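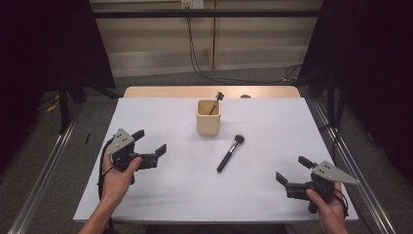 Clovura Square Brush Cup, Cream

Sold by Zenley. Item 3323-C. In stock, ships in two business days.

We have carried brush holders of one kind or another ever since we opened, and if you had asked us back then which one people would come back for, we would have pointed you to the big acrylic tower with the drawers. We were wrong! The little square cup from Clovura outsold it by July of its first year, and it has stayed on the front page of the shop ever since, mostly thanks to customers who bought one for themselves and then came back for a sister or a roommate.

It is a small ceramic cup, square with rounded corners, in a soft cream color that gets along with pretty much any vanity, shelf or bathroom counter we have tried it on. There is no lid, no divider and no insert to lose. You drop your brushes in with the bristles up and they lean against the rim, so you can see at a glance which head you are reaching for (a flat top and a fluffy powder brush look nothing alike from above, but their handles can be twins).

How many brushes does it hold?

We get this one a lot, and the answer depends on your handles. The cup is 90 mm tall and weighs 111 grams, and it is happiest with a few slim or medium brushes, the ones you use every morning. Really big powder brushes will fit, but they like to crowd out their neighbors, and with a full-size one we usually suggest laying it flat beside the cup or giving it a cup of its own. If your collection runs to a couple dozen pieces, please look at the Navaratnam tray set instead - it takes up more counter, but you will be much less annoyed with it.

A word about long handles. Because the cup is light, a heavy brush with a long metal ferrule can make it a bit tippy when it is the only thing in there. Put a second brush in on the opposite side and it settles down nicely. Some customers pour a layer of glass beads in the bottom, which looks lovely, though you will have to rinse them now and then.

Care

Wash by hand in warm water with a drop of dish soap, and dry the inside with a cloth before the brushes go back in. Powder does collect in the corners, and an old soft toothbrush gets it out in a minute. Please let freshly washed brushes dry lying down first, with the heads over the edge of a towel, and only stand them up once they are dry all the way through.

Good to know

Color: cream
Shape: square, rounded corners
Height: 90 mm
Weight: 111 g
Brushes: not included

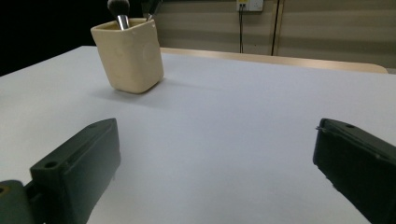
The same cup is also sold as part of the Erana starter bundle, which adds a flat-top foundation brush, a fluffy powder brush and a zip pouch, and saves you a little over buying the pieces one by one. The pouch comes in gray only for now.

Returns are accepted for 43 days on unused cups in their original box. If yours arrives chipped, send us a quick photo through the contact form and we will get a new one on its way to you, and you are welcome to keep the chipped one for pencils.

Page last updated January 2019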